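Pevia Desktop Assembly Kit - Set-up Guide

Section 3. Placing the computer and the parts

Read this section fully before you power the arm. The kit is delivered with the parts fixture, the gripper fingers and the Plellby software on a USB stick. The computer is not included. Skikavo can supply a prepared one under order code 546.

3.1 Prepare the computer

1. Disconnect the computer from the wall outlet. Wait 3 minutes.
2. Remove the side panel and lay the tower on its side, with the open side up.
3. Take out the cooler, the processor and the memory modules. Leave the metal frame of the processor socket raised.
4. Push loose cables away from the memory slots.

CAUTION: The contact pins in the processor socket bend very easily. Do not touch them with the fingers or with a cloth.

3.2 Place the fixture

1. Put the fixture on the table to the left of the computer. Leave a gap of 40 mm between them.
2. Stand the hard drive, in its blue caddy, in the rear slot.
3. Stand the expansion card in the slot nearest to the computer.
4. Tighten the fixture to the table with the supplied screws.

Note: The fixture must not move when you push it with the hand. If it moves, all taught positions become wrong and you must teach them again.

3.3 Teach the memory position

1. Set the arm speed to the lowest value.
2. Select the wrist camera in Plellby and open the job "Hopkin".
3. Move the gripper above the computer until you see the memory slots between the fingers.
4. Lower in small steps. Stop when the module is in line with the slot - do not press it in yet.
5. Save the position.

The first view is from the wrist camera, the other two are from the side of the table.
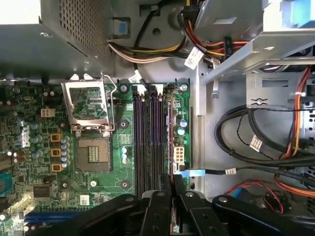
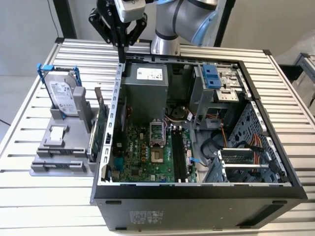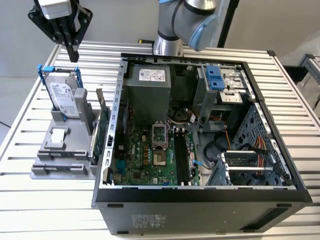
3.4 First test run

1. Keep the emergency stop within reach of your hand.
2. Start the job at low speed and watch one full cycle.
3. If the arm stops with a force warning, raise the gripper and repeat 3.3 from step 3.
4. After 200 cycles, check the finger screws and tighten them if necessary.

Questions about this section can be sent to Mererid Parry at Skikavo support. Please write the serial number of your kit in the message.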